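How I make iced barley tea for a crowd

We get through a silly amount of barley tea at our house from May onwards, and I've finally stopped making it one sad mug at a time. My friend Kyung-tae Ko taught me his way (his gran's way, really) and I've fiddled with it only a little, sorry Kyung-tae!

Step 1: Toast the barley
Tip 600 g of hulled barley into a dry pan over a medium heat and keep it moving for 19 minutes, until it's the colour of a conker and smells like toast. You'll only use a bit today. The rest goes in a jar.

Step 2: Simmer
Put 6 tablespoons in a big pot with three litres of water, bring it up, then let it tick over for 7 minutes. I've left it longer while on the phone and it came out bitter, so set a timer.

Strain it, let it cool on the side and chill it overnight. I like mine in something short and wide, ribbed glass if I've got one clean.

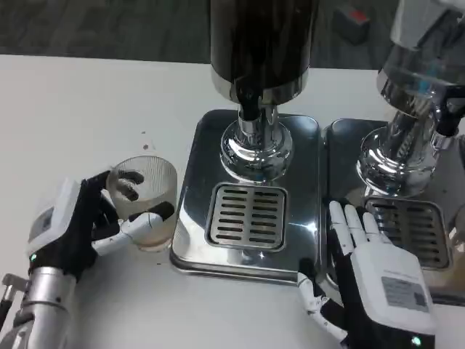
Step 3: Sweeten, or don't
My lot like a spoonful of honey stirred in while it's still warm. I have mine plain with loads of ice. It keeps three days in the fridge, and after that it starts to taste a bit odd.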